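November, notebook, hide 2 at the Flisadis end

In by 6.40, still dark. Wind off the water, gusty, scope no use on full zoom. Kiyoshi already there with the flask.

Twite flock on the stubble at first light, 426 by my count, Kiyoshi got fewer but he started late. Merlin went through them twice, no kill that I saw. Barnacle geese further back, 3000 is the figure going in the log, Nerea's from the road. Can't better it from here.

Ringing: nets up at 8, down again before 10, too much billow. 40 birds processed. Mostly redwing, a few blackbird, one very cross water rail that had Corina's thumb. Wing rule has gone missing AGAIN, we used the spare and it reads 1 mm short against the steel one. Corrected in the sheet, not in the field book. Don't correct it a second time.

Tea stop. Bogdan wants the raptor sighting form redone so people can't put "falcon, big" and leave it at that. Fair enough. He'll draft something, Marjatta to check the size classes.
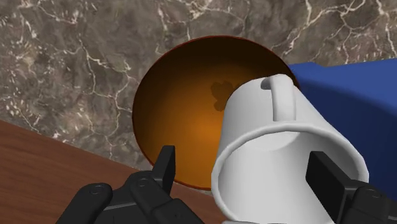
Still to do

- New perch post at Drorkuvwood, old one leaning badly. Bring the long spade
- Battery for the recorder at Cabello. Card was full, last nights missing, my fault
- Ask Marjatta if the Asell peregrine is the same bird as last winter. Pale cheek, barred tail, no rings on either leg as far as I could see. Bogdan says yes, I say wait for a decent veiw
- Dry the nets properly, not in a heap
- Return Nerea's gloves

Left 12.15. Rain coming in from the west. Short-eared owl over the ditch by the gate, quartering, gone behind the bank before I had the bins up.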